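Siltstead Bench Arm Kit - Desk and Shelf Bundle
Home > Arms and Grippers > Bench Kits > Desk and Shelf

In stock - ships from our Wunderlich Street warehouse

Overview

People write to us every week asking some version of the same thing: can one of these arms tidy up my home yet? We love that question, and we'd rather answer it fully before you spend your money. The short answer is a few chores, on a good day, with you sitting close by. The long answer is the rest of this page, so pour yourself a coffee.

The Desk and Shelf bundle is put together for folks who want to work on one small, stubborn household job: getting books off a table and standing them up in a rack where they belong. It sounds like nothing. A seven-year-old can do it while talking about something else. For an arm with two fingers it is still a pretty serious piece of work, and we think it's one of the nicest places to start learning. 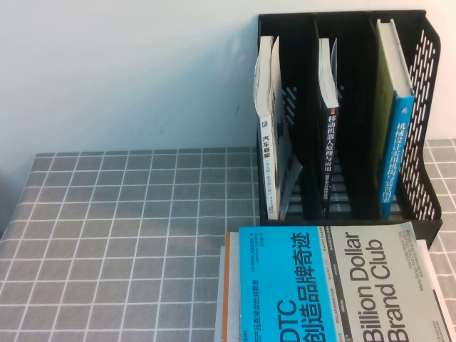
Books are heavy for their size, they're slippery, and no two in a pile are ever quite the same thickness. A paperback will bend when you squeeze it and a hardcover won't give at all. Then there's the rack itself, where the slot is only a bit wider than the book and the neighbors like to lean over into the space you wanted. Folding towels gets all the attention these days, but a towel will forgive you for being an inch off!

What's in the bundle

Bench clamp and riser plate for six-axis arms (arm sold separately)
Sarkex two-finger gripper with soft pads, plus 2 spare pad sets
Evico wrist camera with mount and short cable
Fixed camera post for the table edge
Cable ties and a printed setup guide

The gripper opens to 80 mm, which covers nearly any single book you'd keep on a desk, though not a big stack of them. Please don't try to lift a whole pile in one go. We've tried, and the bottom ones go everywhere.

About the wrist camera

We went back and forth over whether to include this or keep the price down, and in the end we couldn't leave it out. The fixed camera gives you the whole table, but once the arm reaches in, its own joints can hide the very spot you care about. The wrist camera goes along with the hand and gets close.
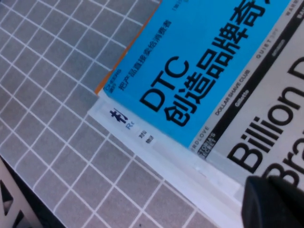 Closeness has its own troubles, of course. Large covers spill out past the edges of the view, small print goes soft, and a shiny jacket can throw glare right where you were hoping to find a clean edge. Most of our customers end up using both views together, the fixed one to decide where to go and the wrist one for the last bit of the approach. If you have a lamp you can move, move it around and see what changes before you touch any settings.

So how well does it do?

On our own bench in July, we gave the kit 22 tries at picking a single book off a pile and standing it in a rack. It finished 13 of them without any help. The misses were mostly at the very first step, where a finger has to get under a cover lying flat, and a few were at the rack, where the book caught on a divider and tipped. We're happy with that number as a starting point and would be embarrassed to sell it to you as a butler.

It's also slow. A single book can take around a minute, and you'll want to keep a hand near the stop button the whole time. For shop-floor work, where the parts are all alike and arrive in the same spot, the same gripper does a good deal better - a house just has more surprises in it.
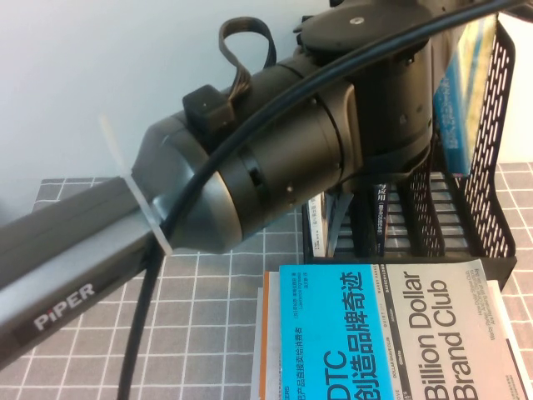 Setting up

Leave more room than you think you need, especially behind the elbow. Give the cable enough slack for the wrist to turn all the way in both directions, and run the arm slowly through its full reach once before you put anything on the table. A patterned cloth is fine and can even help you judge distance by eye, but tape it down at the corners or it will creep.

Start with one hardcover, lying a little over the edge of something. Work up to paperbacks. Save the full pile for last.

Returns

Unused kits can come back to Siltstead within 80 days. Gripper pads wear out and aren't covered, but spares are cheap and we always have them.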